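Tretville Toy Library
Search the site Go
Last updated: October

Checklist 1675: Bagged Play Sets, Packing Table Round
Set 662, "Fish Supper." Checked by Khrystyna-Mariia Mykhailiuk. Comments by whoever got to the form first.

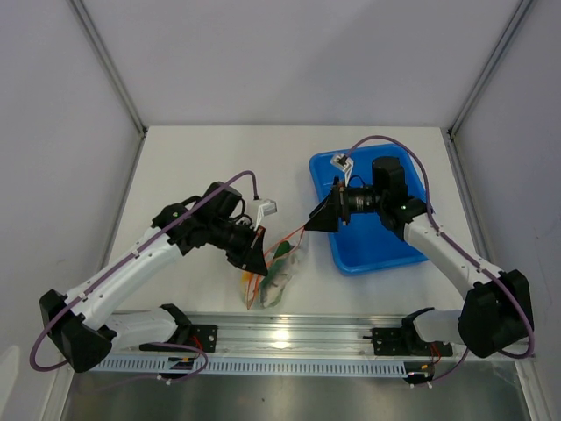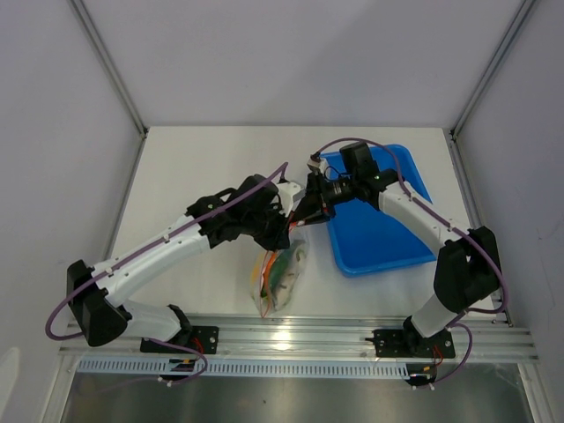
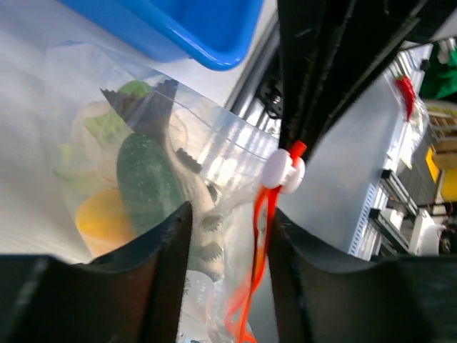
Last picture: Set 662, fish on the right, cord lock near the top corner.

TABLE

1. Tabletop wiped down before bags come out. OK.
2. Blue tray: rim free of splits and sharp spots. OK. It has outlived two label makers.
3. Walkway in front of table clear. OK after moving one coat. The coat has been spoken to.

BAG

4. Clear plastic, contents can be identified without opening. OK. Creased, but so are the rest of us.
5. Film free of holes, especially at the corners. OK. Fish tail is pointed and sits near the opening, so check there again next round.
6. Drawstring, pulled out to its longest, under 300 mm. OK, just.
7. Cord lock grips and doesn't slide when tugged. Needs attention. Grips if you believe in it. Replacement requested from Orham.
8. "Keep away from babies" tag attached. FAIL. Tag found in my pocket. Reattach.

CONTENTS

9. Lettuce: frilly edges, no pieces bitten off. OK.
10. Onion rings: none cracked. OK. Easy to lose against the lettuce, so tip everything out and look.
11. Cucumber: no splits. OK.
12. Yellow one: OK. Listed as a lemon on the old card and as "fruit, yellow" on the new one. I have stopped arguing.
13. Fish: run a thumb along the fins. Serrated, but they bend. OK.
14. Small white cap-like piece: does it pass the small parts tube? HOLD. Not on the card. Take it out until somebody can say what it belongs to.

Result: not to be lent until 7, 8 and 14 are cleared. Recheck in 6 weeks.

Comments (3)

Jarmo Keskinen: Number 14 could be off the juice bottle in the picnic set. Could also not be.

Subbarao Chettiar: It's a lemon.

Khrystyna-Mariia Mykhailiuk: Jarmo, please bring me the bottle. Subbarao, please bring me the tag ties.

Share (2)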